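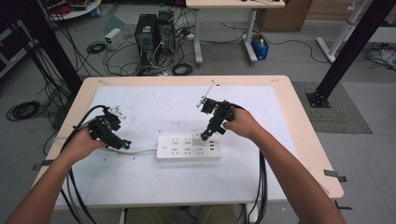 멀티탭 정리, 로봇한테 맡겨도 되는 수준인가요?

읽는 시간 6분

시험대기중

Siltley에서 작은 전자기기 점검실을 운영합니다. 작업대마다 흰색 멀티탭을 하나씩 올려놓고 쓰는데 전부 12개입니다. 하루 일이 끝나면 어댑터를 뽑고, 멀티탭 윗면에 떨어진 부스러기를 치우고, 다음 날 쓸 어댑터를 다시 꽂아 둡니다. 어려운 일은 하나도 없는데 매일 하려니 지겹습니다.

지난달에 Lockwood라는 업체에서 영업 전화가 왔습니다. 작업대에 Ikeo라는 팔을 달면 이런 마감 정리를 알아서 한다고 하네요. 영상도 보내줬는데, 팔이 플러그를 집어서 콘센트에 꽂는 장면이 딱 한 번 나오고 끝납니다. 꽂기 직전에 화면이 한 번 바뀌는 것도 마음에 걸립니다. 제가 의심이 많은 편이라 그런지 모르겠지만, 잘되는 기계라면 왜 한 번만 보여주는지 모르겠습니다.

초기 비용이 500만 원이고 유지비는 따로라고 합니다. 저희한테 적은 돈이 아닙니다. 궁금한 건 다음과 같습니다.

플러그를 꽂고 뽑는 일을 지금 나와 있는 기계가 매일 실수 없이 할 수 있는지. 멀티탭 위에 작은 쇳조각 같은 게 떨어져 있을 때 그걸 알아보고 치울 수 있는지. 그리고 사람이 퇴근한 뒤에 혼자 돌려도 되는지.

업체 말고 직접 써 보신 분 이야기를 듣고 싶습니다. "앞으로 좋아질 것"이라는 답은 사양하겠습니다. 저는 올해 2월에 결정해야 합니다.

납땜연기

Ikeo는 안 써 봤고 다른 회사 팔로 비슷한 일을 시켜 본 적이 있습니다. Taltavdale 쪽 조립장에서 일할 때였고, 결과부터 말하면 반 년 만에 접었습니다. 그러니 제 답은 좀 삐딱하다고 생각하고 읽으세요.

플러그 꽂기부터. 집는 것까지는 됩니다. 책상 위에 플러그를 얌전히 눕혀 놓고 주변에 아무것도 없으면 잘 집어요. 문제는 그다음입니다. 사람은 플러그가 손안에서 살짝 돌아가면 손끝으로 느끼고 고쳐 잡는데, 저희가 쓰던 팔은 돌아간 채로 그냥 밀었습니다. 그러면 핀이 구멍 옆 플라스틱을 누르고, 힘 제한이 걸리고, 멈춥니다. 멈추면 누가 가서 풀어 줘야 해요. 결국 사람이 옆에 서 있게 됩니다.

선도 골칫거리입니다. 영상에서는 어댑터 선이 짧거나 예쁘게 말려 있죠. 현장에서는 선이 플러그를 잡아당깁니다. 멀티탭이 가벼우면 멀티탭째 끌려오고요. 저희는 멀티탭을 작업대에 나사로 고정하고 나서야 그나마 나아졌는데, 그러고 나니 사람이 쓰기 불편해졌습니다. 기계 편하라고 사람이 불편해지는 게 이 바닥에서 아주 흔한 일입니다.

뽑는 건 꽂는 것보다 쉬울 줄 알았는데 딱히 그렇지도 않았어요. 뻑뻑한 플러그는 똑바로 당기면 안 나오고 좌우로 조금씩 흔들어야 하잖아요. 그 흔드는 정도가 플러그마다 다릅니다. 세게 잡으면 어댑터 겉면에 자국이 남고, 약하게 잡으면 미끄러져서 빈손으로 올라옵니다. 빈손으로 올라온 걸 성공으로 기록한 적도 있습니다. 그날 로그만 보면 완벽한 하루였죠.

쇳조각 얘기는 더 부정적입니다. 잘린 철심 같은 얇은 조각이 흰 플라스틱 위에 제멋대로 흩어져 있다고 해 봅시다. 집게 두 개짜리 손으로 그걸 하나씩 집는다? 저는 안 된다고 봅니다. 누워 있는 얇은 조각은 집게 끝이 바닥에 완전히 붙어야 잡히는데, 그러면 바닥을 긁습니다. 조금만 높으면 허공을 집고요. 밀어내는 방식으로 바꾸면 조각이 소켓 구멍으로 들어갈 수 있습니다. 그건 안 치우느니만 못합니다.

그래서 첫 번째는 "조건 맞춰 주면 가끔", 두 번째는 "아니오", 세 번째는 "절대 하지 마세요"입니다. 그 돈이면 저는 스위치 달린 멀티탭과 소형 청소기를 사겠습니다.

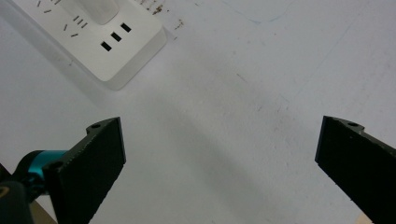

세번째작업대

윗분 답에 대체로 동의하지만 한 군데는 다르게 봅니다. 쇳조각을 집게로 집는다는 전제가 잘못됐어요. 사람도 그런 건 손가락으로 안 집습니다. 전원 끄고, 플러그 뽑고, 멀티탭을 들어 엎어서 턴 다음에 흡입하죠. 기계한테도 흡입 노즐을 달아 주면 윗면에 있는 것 정도는 치울 수 있습니다. 저희 쪽에서 시험해 봤을 때 평평한 면은 꽤 봐줄 만했습니다.

다만 "알아보는" 쪽은 여전히 별로입니다. 회색 조각이 흰 바탕에 있으면 잘 보일 것 같죠? 조명이 비스듬하면 조각이 반짝여서 바탕에 묻힙니다. 반대로 작업대의 긁힌 자국이나 연필 자국 같은 걸 이물질로 알고 계속 빨아들이기도 해요. 안 없어지니까 또 가고, 또 가고. 저는 그걸 보면서 점심을 다 먹었습니다.

플러그 꽂기는 저희가 기록을 남겼습니다. 같은 멀티탭, 같은 어댑터, 같은 자리로 2943번 시켰고, 초반엔 엉망이다가 나중에는 실패가 드물어졌습니다. 여기까지만 들으면 사고 싶으시죠. 그런데 어댑터를 모서리가 둥근 다른 모양으로 바꾸니까 그날로 초반 수준으로 돌아갔습니다. 질문하신 분 점검실은 들어오는 기기가 매번 다를 테니 어댑터도 다를 거잖아요. 저라면 이 부분을 제일 먼저 따지겠습니다.

멀티탭도 마찬가지입니다. 소켓 구멍이 비스듬하게 난 제품이 있고 똑바로 난 제품이 있는데, 사람한테는 아무 차이도 아니지만 학습시킨 동작에는 차이가 큽니다. 열두 자리 모두 같은 제품인지부터 확인해 보세요. 옆자리에 큰 어댑터가 먼저 꽂혀 있으면 집게가 들어갈 틈이 없다는 것도요.

Lockwood에는 이렇게 요구해 보시길 권합니다.

- 영상 말고 점검실에 직접 와서 시연할 것
- 어댑터와 멀티탭은 이쪽에서 그날 골라 줄 것
- 연속으로 돌리고, 사람이 손댄 횟수를 같이 적을 것
- 실패했을 때 전원이 어떤 상태로 남는지 보여줄 것

마지막 항목이 제일 중요하다고 봅니다. 반쯤 꽂힌 플러그를 두고 팔이 멈추면 핀이 드러난 채로 있게 됩니다. 옆에 쇳조각까지 있으면 말할 것도 없고요. 야간 무인 운전은 이게 해결되기 전에는 저도 반대입니다. 멀티탭 앞단에서 전원을 차단하고 움직이게 만들 수는 있는데, 그 배선 비용이 견적에 들어 있는지 물어보세요. 안 들어 있을 것 같네요.

그리고 500만 원에 교육이나 재설정 비용이 포함인지도요. 작업대 높이만 바꿔도 다시 맞춰야 하는 기계가 많은데, 그때마다 출장비를 받는 곳이 있습니다.

시험대기중

두 분 답 감사합니다. 확인해 보니 멀티탭이 2종류 섞여 있었습니다. 어댑터는 셀 생각도 안 했습니다.

업체에 전화해서 적어 주신 대로 물어봤습니다. 방문 시연은 가능하지만 어댑터는 자기들이 가져온다고 합니다. 왜 우리 걸로는 안 되냐고 하니 "사전 최적화가 필요하다"고 하네요. 전원 차단 배선은 역시 별도였습니다. 사람이 손댄 횟수는 따로 집계하지 않는다고 해서 거기서 통화를 접었습니다.

그냥지나가다

로봇 청소기도 처음엔 다들 안 된다고 했는데 지금은 집집마다 있습니다. 너무 부정적으로만 보지 마세요. 몇 년 있으면 다 됩니다.

납땜연기

윗분, 질문에 그런 답은 사양한다고 적혀 있습니다. 그리고 저희 집 로봇 청소기는 오늘 아침에도 충전기 선을 물고 서 있었어요.

질문자님, 시연은 그래도 받아 보세요. 공짜면요. 대신 어댑터 하나쯤은 슬쩍 우리 걸로 바꿔 달라고 해 보시고, 어떻게 됐는지 여기 남겨 주시면 저도 궁금합니다. 쇳조각은 그동안 전원 끄고 청소기로 빨아들이시고, 압축 공기로 불지는 마세요. 구멍으로 들어갑니다.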